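Kitchen Tips: Putting Away Fruit, and Whether a Machine Can Do It for You Yet

By Zdislava Vondráček
Pustlow Household Pages

Readers have been writing in since June to ask the same thing. They have seen clips of robot arms folding towels and loading dishwashers, and they want to know whether to hold off on buying a new dish rack or a second laundry hamper until a machine comes along to make them pointless. My advice is to buy the dish rack. The longer answer depends on the chore, so I have gone through the common ones below, with a tip or two for doing each one by hand in the meantime.

Floors

Floors are the one chore you can hand over today. A robot vacuum does a fair job on hard floors and low rugs if you get the floor ready first. Pick up cords, socks and anything with a fringe. Run it while you are home the first few times and see where it gets stuck, then block that spot with a box or a rolled towel. Empty the bin after every run if you have pets. It will not do stairs, and it will not do corners well. Keep a broom.

Dishes

The dishwasher is already a machine that does the hard part. Loading it is still your job. Arms that can load a rack exist in labs, but they are slow and they like plates that are all the same size. Holger Viklund, who repairs appliances in Allham and answers a lot of our mail, says most of his service calls would go away if people cleaned the filter. Pull the bottom rack out, twist the filter, rinse it under the tap and scrub the mesh with an old toothbrush. Do it every 14 days.

Laundry

Washing and drying are done by machine. Folding is not, outside of a demonstration. Fold warm from the dryer, on a bed or a table and not on your lap, and do the big flat things first. Sheets can be folded badly and stuffed inside their own pillowcase.

Sorting and putting away fruit

I spent the most time on this one. It looks easy and people assume a machine must have it beaten. Picking up one piece of fruit is well within reach of a simple two-finger grip with soft pads. The trouble comes with the mix. A bowl from an ordinary shopping trip has things in it that are hard, soft, slick, wrinkled, big and very small, and each wants a different squeeze. A person changes grip without thinking about it. A machine has to be shown, many times over, and people are doing that showing now with grippers they hold in their own hands.
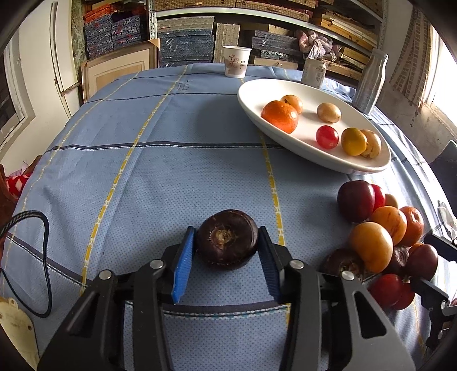
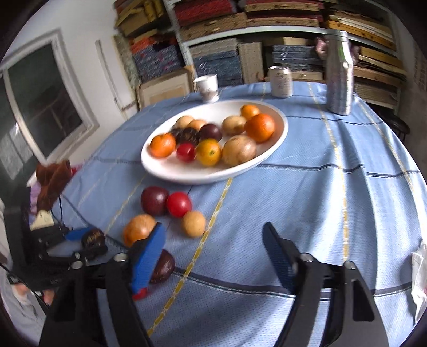

Sorting mixed produce with hand-held grippers. A water chestnut is between the blue pads in the first picture; the second has a fuller plate and another gripper at the left side of the table.

A water chestnut is a good test. It is squat, with a scar on top and ridges around the side, so two flat pads can get hold of it. A cherry tomato is harder. It is smooth, it rolls, and it splits if you pinch it. Citrus forgives almost anything. A ripe persimmon forgives nothing, and I would not want a machine near mine until it can tell a firm one from a soft one.

Then there is the question of what goes where. Moving fruit from the table to a plate is one job. Knowing that the tomato should stay out of the refrigerator and the ripe plum should go in is a different one, and I have not seen anything for sale that does both.

So for now, by hand:

Unpack onto a cloth. A tablecloth or a folded towel keeps round things from rolling and saves them a bruise.

Put the heavy pieces down first and the small soft ones on top or off to the side.

Use a wide plate or platter in place of a deep bowl. You can see everything on it, and nothing sits at the bottom going bad.

Check the plate every couple of days and eat whatever gives under your thumb. Anything leaking or moldy comes out, and you wipe down whatever it was touching.

Keep tomatoes and unripe plums at room temperature. Move the plums to the refrigerator once they are ripe.

Firm persimmons can sit out until they are the way you like them. The pointed kind should feel like a water balloon before you eat it.

Unpeeled water chestnuts go in the refrigerator in a paper bag. Wash them well before peeling, then slice off the top and bottom and take the skin off the sides with a small knife. Keep the peeled ones under cold water and change the water daily.

Don't wash fruit before you put it away. Wash it when you are ready to eat it.

In the workshop

Babar Chaudhry runs a small packing floor in Pruitt and wrote to say we should not leave shops out of this. His view is that machines do well wherever the parts are all alike and always arrive the same way up. His line has an arm that puts jars into cartons, and it has paid for itself. The mixed returns bin is still sorted by two people at a bench. He has had 6 sales calls about automating it and each visitor went quiet after looking into the bin.

His tip for anyone with a bench at home is to sort screws and fittings as you take them out, into a muffin tin, and label the jars on the lid and the side both.

Reader mail

Consolacion Agbayani asks whether the countertop arm from Pernenico is worth having. I borrowed one. It stirs a pot if you clamp the pot down, and it can pass you a spoon if the spoon is in its holder. It costs 1010 dollars and takes up the space of a toaster oven. If you cannot stand at the stove for long, the stirring may be worth it to you. Otherwise I would wait.

Nektarios Dimitriou asks how to get persimmon stains out of a cotton tablecloth. Rinse from the back with cold water right away, work in a little dish soap, leave it for half an hour and rinse again. Don't put it in the dryer until the mark is gone. If it is already dry, soak it overnight in cool water with oxygen bleach, and test a corner first if the cloth has colored stripes or stitching.

Next time: cleaning window tracks, and what to do with a cutting board that has started to warp.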